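Home | Notebook | Protocols | Stock list | Search

Tudthorpe bench notebook
09/08/2025

Drinks bench, stirring and dilution. Base is the Plesitz cordial, cut with water to 263 g total. Stirred with the twisted bar spoon, 12 turns, spoon kept against the wall of the glass. Ribbed tumblers only for this series; the smooth ones went back to Javness.

Layering is still the problem. Cordial poured first sits low and the color grades upward. Water first, cordial second gave a more even yellow at 11 turns, but one run is not enough to change the sheet. Repeat in September with the same lot.

Fill stays near the halfway point. Higher than that and the spoon throws liquid over the rim at speed.

To do:
- weigh the tumblers dry, write tare on the rack card
- keep bottle caps with their bottles, label any strays
- wipe down both white tables before the next series
- reorder cordial, Yoo code 378

Setup at the tumbler, spoon in:
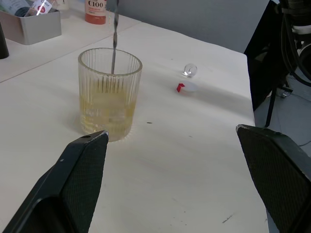 Try pouring the cordial down the spoon shaft before you change the turn count. The twist slows it and you may get less grading at the bottom.

2 comments | Share | Back to top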